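Kitchen and Workshop Notes: Can a Machine Take Over the Chore Yet?
Posted August 10, 2022 by Treasa Mulligan

Readers of the drawer and pantry pages keep asking whether it makes sense to hold off on reorganizing a kitchen until a machine can do the putting away. My short reply is no. The longer reply depends on the chore, so the notes below go chore by chore.

Floors. Solved well enough. A disk vacuum handles flat flooring and low rugs. Pick up cords and socks first. Thresholds over half an inch stop most units.

Dishes. The dishwasher is still the best robot in the house. Loading it is a different job. Plates are manageable for an arm on a test bench, but mixed flatware and nested bowls are not.

Laundry. Washing and drying are automatic. Folding is slow on every machine I have read about. Towels are the easiest item and fitted sheets the hardest.

Stocking a refrigerator. This one is closer than I expected. A drink can is rigid, has a known diameter and does not bruise. The drawer is the harder part: the hand has to clear the front lip, go down inside the bin and let go without knocking over or rolling whatever is already in there. Two arms help, as one can hold while the other shifts its grip, but they also need room to pass each other.

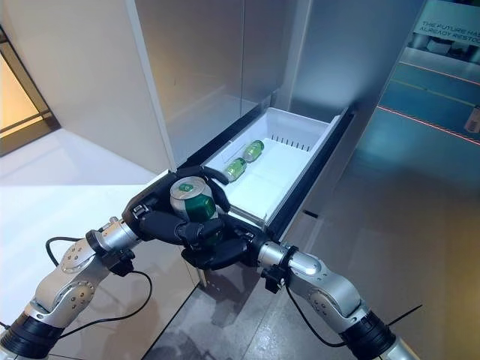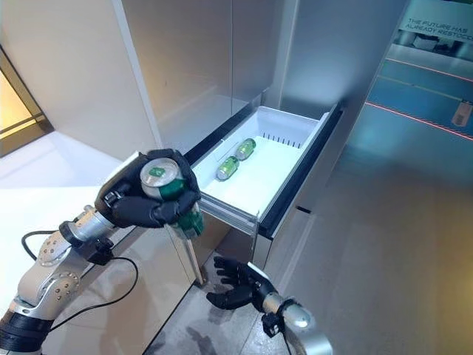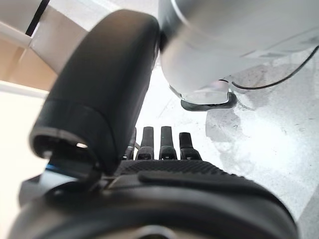
Two-armed work with black multi-fingered hands. First and second: green cans at the pulled-out freezer drawer. Third: one hand up close over a pale tabletop.

Cans lying on their sides suit a shallow bin. If you stock by hand, the same layout works: lay them parallel, ends facing the same way, and put a strip of ribbed shelf liner underneath to stop them rolling when the drawer shuts. Do not store carbonated drinks in a freezer compartment that is running at freezer temperature. Use it only if the compartment converts to a refrigerator setting.

Shop floor and garage. Machines have done repeat work in fixtures for decades, and a small shop can now buy an arm that will load one part into one vise all day. Sorting a coffee can of mixed screws remains a job for a person with a magnet and a tray.

What to ask before buying anything sold as a chore robot:

What is the heaviest item it will lift at full reach? A quoted payload is often for the arm held in close. My own test item is a full six-pack.

How many tries out of 100 were clean, and who reset the items between tries?

Does it open the door or drawer itself, or does somebody do that first?

How much clear floor does it need? I measured 26 inches between my counter and the refrigerator drawer when it is fully out – too tight for two arms and a base.

What happens when it drops something? A dented can is cheap. A jar is not.

I put these questions in writing to Sorgate and Zestell in July. Zestell sent a brochure. Sorgate answered the payload question and left the rest blank.

In the meantime, a lift-out bin and a full-extension slide will save more time than any arm you can order this year. Wipe the slides twice a year and keep the front six inches of the drawer clear for your hand.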